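**Forum > Entryways, Mudrooms & Closets > Little two-shelf shoe rack: build it on a table or on the floor?**

### mudroom_maybe

Hi everybody! Long-time reader, and I think I've posted maybe twice (once about the boot tray that cracked, which some of you were so kind about). I finally gave in and got one of those small two-level racks with the slim metal tubes and the corner connectors, the Fastell one, because the pile by our back door had gotten to the point where you had to step over it with the groceries.

My question is a silly one, but I know this crowd has opinions. Do you put these together on a table or down on the floor? My floor is carpet, a dark gray one, and I've already lost two screws and an earring in it this year, so I cleared off the light wood-grain table and I've been doing everything up there. It's a nice height for my back and the surface is smooth, so the rack slides around easily when I want to get at the other side. My sister-in-law thinks I'm going to scratch the table to pieces with those tubes. I've been lifting more than sliding ever since she said it, but I'd love to hear what the rest of you do.

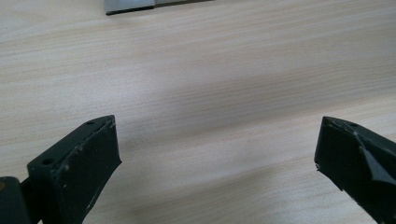
### porchlight33

Floor, every time! I'm sorry, I know that's not what you want to hear. I put together a Ratix three-tier on our dining table and there is a curved scratch in the finish to this day, right where the company sits. The end of a bare tube is sharper than it looks. If you have to use a table, at least put an old bath towel down first and keep the tubes on the towel until the connectors are on.

Carpet is really quite forgiving if you lay out a bedsheet. White sheet, dark carpet, you'll see every screw.

### gravel_and_thyme

I'll disagree with porchlight33, in the friendliest way. Carpet is a terrible place to square up a rack. It gives under one foot and not the other, and you tighten everything and feel very pleased, and then you carry it out to the tile and it rocks like a porch chair. A flat table tells you right away if one corner connector isn't pushed all the way home. Press down on each top corner in turn, and if it knocks, you've found your corner.

Towel is good advice though. I use the rubbery stuff you put under rugs.

### porchlight33

Well, mine rocks too, so I may have to give you that one. I've had a folded piece of cereal box under the back left foot since January.

### mudroom_maybe

Oh, you two. I did the corner-pressing trick before supper and it's a good one, thank you! All four came out fine, though I did give the front left connector another thump with the heel of my hand just to be safe.

So now I have a second question, and I suspect this one will start more trouble than the first. How do you decide what goes on the bottom? My plan was the sneakers down low, the black and teal pair with the white soles and those bright yellow-orange tabs, and then the flats and sandals up top where they're easy to grab. I wanted to be sure the sneakers would clear the upper shelf before hauling the whole thing over to the door. 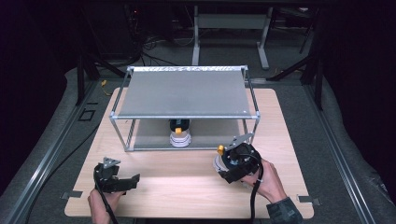
The part I keep going back and forth on is spacing. If I set a pair tight together I think I can get another pair in beside them, but my husband's shoes are wide and he is not a careful putter-away of shoes. He's more of a tosser. Should I give each pair some breathing room, or pack them snug and hope for the best?

### quiltbatting

Shoes on the table!! My grandmother would have had to leave the room. (I'm teasing. Mostly. Please wipe it down before you eat there.)

For what it's worth, I leave the width of my hand between pairs. I used to pack ours in as tight as they'd go and all it did was teach my family to leave the last pair on the floor in front of the rack, and then you have a rack AND a pile.

### gravel_and_thyme

Snug, if you ask me, but lighter shoes on top is right. Those thin gray shelf panels aren't made for work boots. I had a Gwilliam rack, a bigger one, that did beautifully for years with sneakers and then bowed in the middle the first winter my son stood his steel-toes on the upper level. Heavy things low, always. If you look at the rack from the side now and then, you'll see a sag starting before it gets bad.

### porchlight33

Agree on heavy low. I don't agree on snug, because damp shoes pushed together start to smell like a gym bag. I'm with quiltbatting and the hand's width.

Also, and I say this as someone whose whole collection of footwear once ended up under the radiator, put the rack against a wall. The little ones are so light that a dog can walk off with one. Ours has.

### mudroom_maybe

I'm laughing about the dog. We have a cat, and I fully expect her to claim the upper level by breakfast, so perhaps the sandals will have to share.

I think I'll go with the hand's width to start, sneakers low, and see how my tosser does with it. If he can't manage, I'll try him with a basket. The old Arkon bench we had by the door held everything because you could lift the lid and throw shoes in blind, and I do sometimes miss it, even though finding a matching pair in the morning took half an hour and a flashlight.

quiltbatting, the table has been promised a good wipe with dish soap and warm water, both ends, before anyone sets a plate on it.

### quiltbatting

Bless you. Let us know what the cat decides!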